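Notes for the 25-min slot. Don't read these out, just glance.

Open with the port. Everyone in the room knows Hosico as the company that runs the container terminal. Ask who knew it also owned the parking lots. Wait for hands.

Then the question for the session – when one family firm ends up with the terminal, the lots, the customs warehouse and a third of the local paper, who is left to ask about it?

SLOW DOWN here. Last time I rushed this bit.
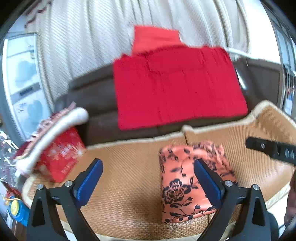

Department of Politics and Public Administration

Background, keep short. Hosico starts as a trucking outfit. Seven trucks. Wins the warehouse contract in the second privatization round, only bidder left after Prirkico pulled out. Prirkico said financing fell through. Maybe so. Their bid documents were fine, I've read them, 284 pages, most of it annexes on drainage.

Point to make: no law broken. Say it twice. People hear "only bidder" and think they know the rest.

Then the ownership chart. Go left to right. Hosico at the top, De Bruijn in the middle (the holding company, registered abroad), then the small ones. Someone will ask if De Bruijn is a person. It was once, it's just a name on a door now.

What changed when the deputy minister gave his radio interview. He used the word "octopus". That was it, one word, and the next morning every front page had it. No documents with it. Hosico's lawyers wrote to 7 newspapers inside a week and got corrections out of two.

My line: the accusation did more work than any evidence could of. Politicians on the ministry side needed a villain, the opposition needed a scandal, and the firm's owner had never given an interview so there was no face to put against it. Silence looked like guilt. Might have been shyness. Might have been legal advice.

Drink water.

Part two, the hearings. These ran through July, mostly to empty benches. 109 questions put in writing to the ministry, and the answers came back in one bundle the evening before recess. Quote the answer to the one about rent – "the information is held in a format not suited to disclosure." Pause. They usually laugh.

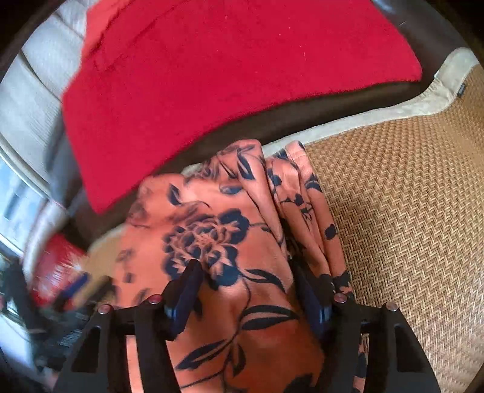 Ivavov next. This is the piece the press missed. Small accounting firm, did the valuation of the warehouse land, and also did the books for the governing party's regional office. Same two partners signed both. Not illegal either, there was no conflict rule for outside valuers until after the sale. The rule that came in later has a threshold so high that the Ivavov job would still of been exempt. Check that figure before I say it!! If not sure, just say "high".

Jobs. Do not skip, the union people will be in the room. The terminal had 306 on payroll at handover and the unions were promised no cuts for the first contract period. Promise kept on paper. New hires all went through the subcontractor, different terms, no seniority. So when people in town say Hosico was good for work and other people say it gutted the docks, they are both describing something real.

If time is short cut the comparison with the ferry concession and go strait to remedies.

Remedies, in order of how likely I think they are:
Publish beneficial owners for anyone holding a public concession. Ministry has a draft.
Fixed deadline for written answers to the legislature. Cheap, so why not.
Conflict rule for valuers with a lower threshold.
Press ownership register. Won't happen this term.

Expect question: is the owner guilty or not? Answer – no charge, no conviction, and I'm not going to do it from a lectern. What I can say is the state sold something valuable with one bidder and a valuation by people it should of looked at harder, and that is on the state first.

Expect question on funding for this research. University money, none from either party, none from Prirkico (someone asked in the spring).

Handout with the sources is by the door. Chart is on the back, print is small, sorry.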